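Waking at the same hour every night - does anyone else have it?

Posted by Weidong Xia, 21 September 2018

Hello to everyone. I have been reading this board for some weeks and now I would like to ask my own question. Please excuse my English, it is my third language.

Since the middle of August I wake up every night a little after three. I don't have a bad dream, I don't need the bathroom, there is no noise in the street. My eyes simply open and I am fully awake, as if somebody called my name. Then I lie there for 70 minutes, sometimes more, and I think about work, about my mother's apartment, about a letter I forgot to answer. When I finally sleep again the alarm is already near, and in the morning my head feels like it is full of wet paper.

I fall asleep without difficulty in the evening. This is what confuses me. Everything I find about insomnia is for people who cannot fall asleep at the beginning of the night.

What I have already tried: no coffee after lunch, warm milk, a heavier curtain, the free version of the Fovton app with the rain sounds. The rain sounds made me need the bathroom, so I stopped.

Is this a kind of depression? My sister thinks so. I don't feel sad, only tired and a little bit afraid of the night.

Weidong

---

rillby_north

Welcome, Weidong. Your English is fine, don't worry.

I had the same thing for most of last year. My doctor called it "sleep maintenance insomnia" and told me it is as common as the other kind. It can come with depression or with anxiety, but it can also come alone, so your sister may be right or she may not be. I would not decide it from a list on the internet.

My question to you: what do you do in those 70 minutes? If you stay in bed and look at the clock, I think you should begin there. I turned my clock to the wall and the phone went to the kitchen.

---

Weidong Xia

Yes, I look at the clock. I calculate how many hours are left. I know it is foolish but I do it every time.

---

Skatness

The calculating is the worst part, I did it for years.

I was taught to get up. If you feel that you are wide awake, leave the bed, sit in another room with a weak lamp, and do something quiet with the hands. Go back only when the eyes are heavy. After some weeks the bed becomes a place for sleeping again and the brain stops using it as an office. It is from a therapy called CBT-I and I did it with a nurse at our clinic, in a group.

I must say that the first 2 weeks were terrible. I was more tired than before. Please know this before you start, because I nearly gave up on the ninth day.

---

lazar_m

I don't agree with Skatness, at least not for everybody. I tried the getting up and it made me a person who is awake in the living room at three in the morning instead of in bed at three in the morning. I got cold, I got hungry, I started to eat bread. What helped me was to stay where I was and stop fighting. I breathe slowly and tell myself that resting is also worth something. Sometimes I sleep, sometimes I don't, but I am not angry anymore, and the anger was what kept me awake.

Also, Weidong, you mention your mother's apartment. Is something happening there? You don't need to answer.

---

Skatness

lazar_m, how long did you try it?

---

lazar_m

Four nights.

---

Skatness

With respect, this is not long enough to know. But I agree with you about the anger, and I should have written that the getting up also doesn't work if you do it in an angry way.

---

Weidong Xia

Thank you all for so many answers. I will reply to lazar_m first.

My mother moved to my brother's home in August, and I am the one who has to empty her apartment. It is 60 kilometers from here and I go there after work when I can. She kept everything. I find receipts from shops that closed before I was married. It is strange work, I am not crying or anything like this, but afterwards I drive home in the dark and I am very awake in the car. I did not put the two things together until I was writing this answer.

About getting up or staying in bed, I think I will try the method of Skatness, but with a warm sweater and no bread.

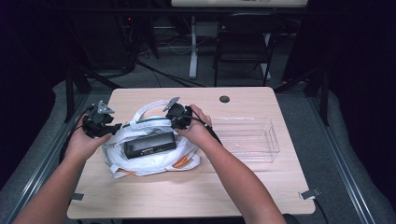

rillby_north thinks sorting your mother's papers at three in the morning is a bad idea, and I am writing it in the third person so that it sounds more serious! Please choose something boring that has no connection with her. The point is that the mind gets nothing to chew on. I did an old jigsaw with the sky in it. A friend of mine folds socks.

And August is when it started, you wrote so yourself. I would take this seriously even if you don't feel sad. Some people feel sad in the stomach, some in the shoulders, and some only at night.

---

lazar_m

I agree with the last one. When my father was ill I told everybody I was fine, and I believed it. I was short with my children and I couldn't remember why I had walked into a room. It was the doctor who said the word depression, and I was offended for a week.

---

hanne.k

May I add a practical thing? Before the appointment with a doctor, write a sleep diary for 2 weeks. When you went to bed, when you woke up, what you drank, and one sentence about the day. Mine showed that I slept badly after every evening on which I ate late, which I would never have believed. Write it in the morning, not in the night, or you are back to looking at the clock.

Ask also for a blood test. For me the thyroid was a part of it, and all the breathing in the world would not repair that.

---

Skatness

The diary is good advice. I would only say, don't use an app for it. I used Fovton for a time and it gave me a score every morning, and then I lay in bed being nervous about the score. Paper is enough.

---

hanne.k

I liked the score :) But I was never nervous about it, so maybe it depends on the person.

---

Weidong Xia

I have bought a notebook. I have also called the doctor, and they can see me next month, the receptionist was kind. No mother's papers in the night, I promise it to rillby_north. I have found a book about the history of canals which my colleague gave me and which I never wanted to read.

One more question, if I may. On the evenings when I come back from the apartment, should I go directly to bed because it is late? Or should I first sit a little, even if it becomes later? When I go directly, I fall asleep like a stone, but I think these are the nights when I wake up the earliest.

---

rillby_north

Sit first. Half an hour, no screen. And maybe ask your brother to take one of those evenings from you. He has your mother, I understand, but you have the apartment and the road.

---

lazar_m

Second this, about the brother. And tell us how the canals are.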